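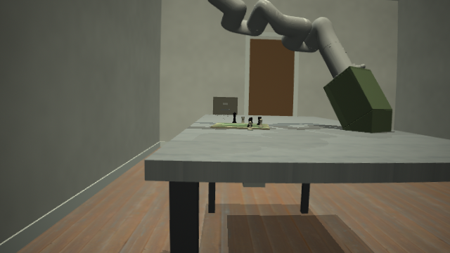 Unit 4: Calling the Match - Ringside Commentary for Televised Wrestling

Scope

These notes cover the two-person commentary desk as used on weekly wrestling television. Radio calls and single-voice streams are treated in Unit 6. Read them together with the Kusar format sheet, which is the sample show format used in all exercises for this unit.

4.1 Roles at the desk

The play-by-play announcer names the holds, tracks the referee's counts and carries the show in and out of breaks. The color commentator explains motive, history and damage. A desk may add a third voice for a title match. When it does, play-by-play keeps control of the opening and the finish, and the guest speaks only when addressed by name.

Lead: the announcer who receives the producer's counts by headset.
Throw: a verbal handoff to another person or to a taped segment.
Lay out: to stop talking on purpose so the crowd can be heard.

4.2 Rate of speech

Normal rate for the body of a match is 250 words in two minutes. During an entrance the rate drops, and the music is allowed to run for at least 7 seconds before the first word. In the closing stretch, sentences shorten and the pitch rises. Beginners tend to start too high and have no room left for a near fall. Set the opening pitch at normal speaking level and hold it through the first exchange of holds.

4.3 Naming moves

Use the house name for a finishing move and the plain name for everything else. On the Kusar sheet, the "Wevham Drop" is a sit-out powerbomb. Call it by its house name only when that wrestler performs it. If another wrestler uses the same move, call it a sit-out powerbomb. If a move cannot be identified in time, name the body part and the result: "down on the shoulder, and he's slow to get up."

4.4 Reading sponsor copy

Copy is read by the lead during a rest hold, never during a pin attempt. The practice card for the Bogale account is 47 words long. Read it flat, without imitating the match call, then return with the name of the wrestler in control. Interrupted copy is restarted from the top at the next rest hold.

4.5 Crowd noise and silence

After a title change, lay out until the ring announcer has finished. Both microphones stay open - do not cough, turn pages or speak off mic. The first line back states the result and the name of the title.

Assignment

Record a call of the Vasano ladder match with the arena sound on and the original commentary muted. Submit the audio and a written log of over 400 words listing each throw, each lay out and any move misnamed. Logs are due in April, before the desk rotation begins.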